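Two-finger gripper or three-finger for an oven door in simulation?

Kerttu Harju
I'm comparing two grippers on a toaster oven task and loving it so far! The two-finger one is on the arm now. How should it meet the bar handle?

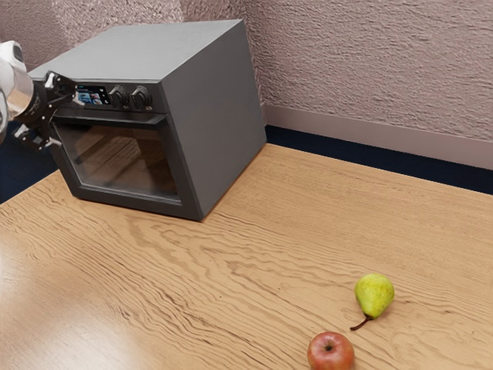
Two-finger gripper at the oven door, simulated.

Zeldale
Stay with two fingers — a bar handle suits them nicely. Run 800 tries per gripper with the same start poses, then swap. Mine got 87 per cent once I lowered the closing speed. Such a fun task!

Nokositz
three fingers, always

Contact us | © 2024 Laitinen Help Boards | Back to top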